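Two weeks with the Lireck arm kit

September 26, 2018

Rizwan Cassim at Karimi lent us the Lireck kit at the start of the month and wants it back in October, so I am writing this up while I still have it to hand.

You get an arm, a two-finger gripper, a small camera for the wrist and a base on wheels. Setting up took me and Muchen Cao most of an afternoon. The manual runs to 31 pages and 7 of them are about bolts. The software went on at the second try.

I liked the wrist camera more than I thought I would. It looks straight out over the fingers, so you always know which way the gripper is pointing, and the picture is clear even with big windows ahead. 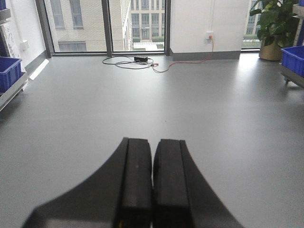

View from the wrist camera, fingers closed, looking towards the windows.

The gripper itself is fine. The fingers are plain black blocks and close neatly. It managed boxes and mugs for us, but thin card was hopeless and I gave up on it.

My main grumble is cables. The base won't drive over one without stopping, and you have to restart it by hand - Muchen did this a lot. Grono sell a bumper for £125 that is meant to help. I haven't tried it.

Would I buy one? For teaching, yes. For daily work I'd wait for the next version. Adhiambo Barasa has used the older Jerngate arm and says its base copes better, so I'll ask her for a go on that next.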